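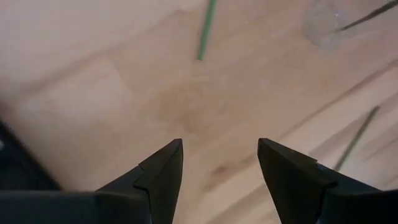 Home | Premises | Inspections | Forms | Contact

Print this page | E-mail this page

Reading time: 5 minutes

Morais House, Clikthorpe: ground-floor craft rooms and shop
Premises safety checklist with comments

Date of inspection: 22 Jan 2025
Type: routine, half-yearly. Previous inspection: July.
Areas covered: shop, craft rooms 1 and 2, stock room, rear corridor, kitchen, yard.
Not covered: upper floors (separate tenancy), lift motor room.

Results are entered as S (satisfactory), A (action needed), or N/A. Actions marked "priority" are to be closed before the rooms are next let.

1. Escape routes and exits

1.1 Front door opens fully and without a key from inside. S
1.2 Rear corridor clear for its full width. A, priority
Comment: flattened cardboard stacked against the left-hand wall between the stock room and the yard door. The same point was raised in July. The route is wide enough only when both walls are clear. Cardboard to go straight to the yard bin on delivery days.
1.3 Yard door push bar operates at first pressure. S
Comment: stiff at the last inspection. Bar since replaced with the Jindomico unit and adjusted. Works freely.
1.4 Exit signs in place and readable from every working position. S
1.5 Emergency lighting, monthly test recorded. A
Comment: no entry for November. The fittings lit when tested during the inspection. Record to be kept up whether or not the rooms are in use.

2. Fire detection and equipment

2.1 Call points unobstructed. S
2.2 Smoke detectors free of dust covers and tape. S
2.3 Weekly alarm test, different call point each week. S
2.4 Extinguishers on brackets, pins and tags intact. A
Comment: the water extinguisher in craft room 2 was on the floor behind the door. Bracket has pulled out of the plasterboard. Refix to the stud, or provide a floor stand.
2.5 Fire blanket in kitchen. S
2.6 Closer on stock room door shuts it onto the latch from any angle. A, priority
Comment: door stops short of the latch when released from half open. Closing speed needs adjusting at the second valve. If it will not adjust, replace the closer. A wedge was found on the shelf beside the door and has been removed.

3. Electrical

3.1 Portable appliances labelled and in date. A
Comment: all in date except item 166 (glue gun, craft room 1), which has a label with no legible date. Withdrawn until retested.
3.2 Extension leads fully uncoiled in use, not joined end to end. S
3.3 Sockets and switch plates undamaged. S
Comment: cracked plate by the shop counter, noted in July, has been replaced.
3.4 Distribution board accessible, circuits labelled. S
Comment: circuit 24 is marked "spare" on the chart but feeds the yard light. Chart to be corrected at the next electrical visit. No effect on the result.
3.5 Electric heaters fixed, guarded and clear of stock. S

4. Work surfaces, storage and decorative materials

4.1 Work surfaces sound, with no splinters or raised edges. S
4.2 Shelving fixed to the wall and not overloaded. S
Comment: heavier boxes have been moved to the lower two shelves as requested. The load notice on bay 3 has faded and should be reprinted.
4.3 Solvents and spray adhesives in the metal cabinet, lid on. S
Comment: quantity is within the limit set by the insurer. Delivery notes from Brumidholm are kept with the data sheets, and the sheets are the current issue.
4.4 Blades, wire cutters and pins put away at the end of a session. A
Comment: open box of pins on the window sill in craft room 1. Lidded tins to be used.
4.5 Artificial flowers and foliage kept clear of heaters, lamps and escape routes. S
Comment: treat all artificial stems as combustible unless the supplier's paperwork states otherwise. A display in the corridor is not permitted, whatever its size.
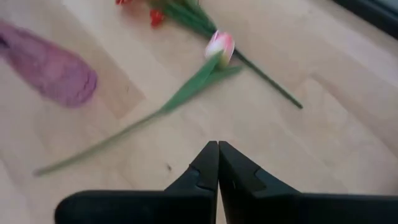
5. Floors, stairs and access

5.1 Floor coverings level and fixed at joints. A
Comment: threshold strip between shop and craft room 1 is loose at one end. One screw missing.
5.2 Entrance mat flush with the surround. S
5.3 Ramp handrail firm. S
5.4 Yard surface free from moss and standing water. A
Comment: moss along the north wall, on the path to the bins. Clean and treat. Grit bin is full.

6. Welfare and first aid

6.1 First aid box stocked and in date. A
Comment: eyewash pods expired. Replace both.
6.2 Hot water at kitchen tap, warning notice displayed. S
6.3 Accident book available, completed pages removed and filed. S
6.4 Ventilation in craft rooms. S
Comment: windows open and stay open on the restrictors.

Actions carried forward from July

1.2 remains open. All other July actions are closed.

Record reference: MH/29. Keep with the fire log at the shop counter. A copy of the completed sheet goes to the landlord's agent and to the insurer.

Back to Inspections | Print this page | E-mail this page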